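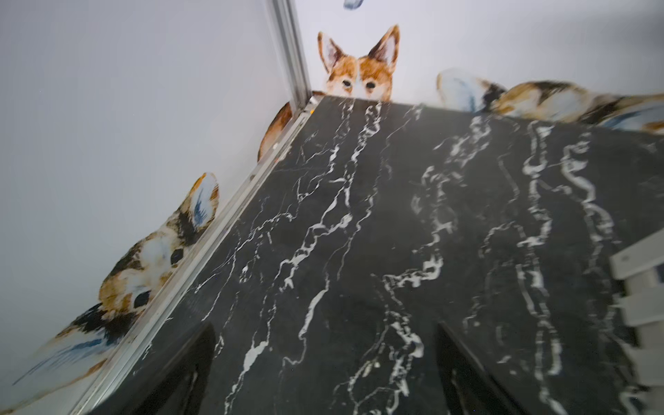
Black marble, white walls and a metal trim.

The recount that Bidham can't stop talking about

Two votes. That was the gap at ten past one in the morning, when the returning officer read the figures off a sheet of A4 and the sports hall went quiet, then very loud. Antonina Tymoshchuk, 1,649. Orest Ivanyshyn, 1,647. Cue shouting. Cue a man near the fire exit demanding his vote back, as if it were a coat.

It's a council by-election. One ward, one seat, a term with barely fourteen months left to run. Nothing hangs on it, says the group leader, which might be the least true thing anyone in Bidham has said since March.

What hangs on it is the bus depot. And the Ullevex site behind it, which has been a hole with a fence round it for as long as most sixth formers can remember. The council is split down the middle on whether to sell. One more vote for the sale and it goes through. One more against and it's back to the drawing board, again.

So, the recount. Ivanyshyn's agent asked for it before the applause had finished. Fair enough, you'd think, with two votes in it. The first recount came back the same. The second moved a single ballot from the doubtful pile to Ivanyshyn and then, after a long argument over a tick that had wandered out of its box, moved it back again. By three the counters were on their second urn of tea and somebody had turned the heating off.

"I'd gone past tired," Tymoshchuk tells me. We're in the Alcantara, the café on the corner opposite the depot, and she has been stopped four times between the door and the table. "I remember looking at my shoes. I thought, if it's a draw they'll pull a name out of a box, and I'll have knocked on all those doors for a raffle."

She did knock on a lot of doors. Ex-bus driver, eleven years on the 295, which used to run from the hospital out to the Nesa estate until it was cut. The cut is why she stood. She says so on every leaflet and she says so to me, twice, before the coffee comes. The 295 went and nothing replaced it. People on Nesa now walk to the main road for the 271, which is fine if your knees are fine.

Her opponents call her a one-bus candidate. She put it on a badge.

Ivanyshyn is harder to get hold of. Three calls, one text, then a very polite ten minutes on a bench outside the library while he ate a sandwich. He is not bitter, he says. He has sat on the council before, lost before, come back before. He wants the sale because he wants flats on that land, and he thinks his side made the case badly.

"We talked about receipts and borrowing. Antonina talked about the bus. Which would you listen to?"

I say the bus. He nods and goes back to the sandwich.

Then there's the postal votes, which is where it gets sticky. A bundle reached the hall late in the evening, handed in at a polling station just before ten and properly logged, according to the council. Not properly logged enough, according to Myroslav Levchenko, who was Ivanyshyn's agent and who has the look of a man who's read the rules more times than is good for him. He has a folder. The folder has tabs. He won't say whether there'll be a petition to challenge the result, only that the clock is running and he can read a clock.

The council's answer is a short statement saying the count was conducted correctly and that agents from all sides were present throughout. Asked about the bundle in particular, the press office sent me the same statement again.

Turnout was poor, by the way. Worth saying, becuase everyone's an expert now. The barber has a theory. My own landlady, who has views on the depot you could hear from space, admits she forgot to vote. She went to her sister's. "Well, I didn't know it'd be that close," she said, and I suspect there's a few streets full of people saying exactly that.

Issa Hijazi did vote. He's nineteen, it was his first time, and he nearly turned back because he'd left his ID at home. Went back for it on his bike. Arrived with a quarter of an hour to spare, soaked. He won't tell me who he picked – quite right – but he's enjoyed the arithmetic since. His mates have been less impressed. One has asked him to stop bringing it up.

What happens next depends who you ask. The full council meets at seven in the evening, later this month, with the depot third on the agenda after apologies and a long item about bins. Tymoshchuk will be sworn in by then unless something very odd occurs. She will vote against the sale. She has also asked for the 295 to be looked at, and the transport lead, Lukian Pylypenko, has agreed to "a conversation", a word she repeats to me with her eyebrows up.

Pylypenko himself is careful. There's no money for the route as it was, he says on the phone. There might be money for something smaller, mornings and late afternoon, if the hospital puts in a share. Has the hospital been asked? A pause. They will be.

And if the sale falls? He thinks it'll come back within the year under another name. Levchenko thinks so too, about the only thing those two agree on.

Back at the Alcantara the coffee's gone cold and a woman with a shopping trolley has sat down at our table without asking. She's from Nesa. She wants to know when the bus is coming back. Tymoshchuk starts on the budget, the hospital, the meeting at seven. The woman waits till she's done.

"Yes, love," she says. "But when?"

Tymoshchuk gets out a pen and takes down her adress.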